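Lab 2 – Recording demonstrations by remote control

Course notes, Driss Benjelloun

In this lab you teach the arm to pick up a small gear and place it in the Amaral tray. You do it by driving the arm from the hand controller while the software saves the joint angles, the gripper opening and the wrist camera video. Each run is one demonstration. The training set from November has 258 of them, and your group adds 60.

Work in pairs. One person drives, the other starts and stops the recording and writes the log.

Start every run with the gripper fully open and the parts outside the fingers. Move the gears between runs – a few inches is enough – and turn them so they do not always face the same way.

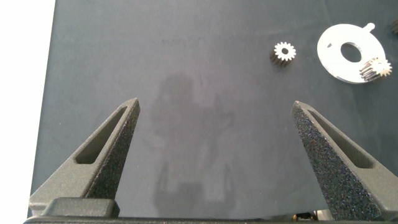

Drive slowly on the way down. Line up the fingers first, then lower, then close. If you miss, open and try again without stopping the recording. Runs with one recovery are useful and stay in the set. Delete a run only if the arm faults or the video drops out.

Watch the wrist view as you drive, and look at the arm directly only when you need to check clearance. The trained model gets the wrist view and nothing else.

Save your files to the Nurnik folder under your group number. Logs are due before the next lab.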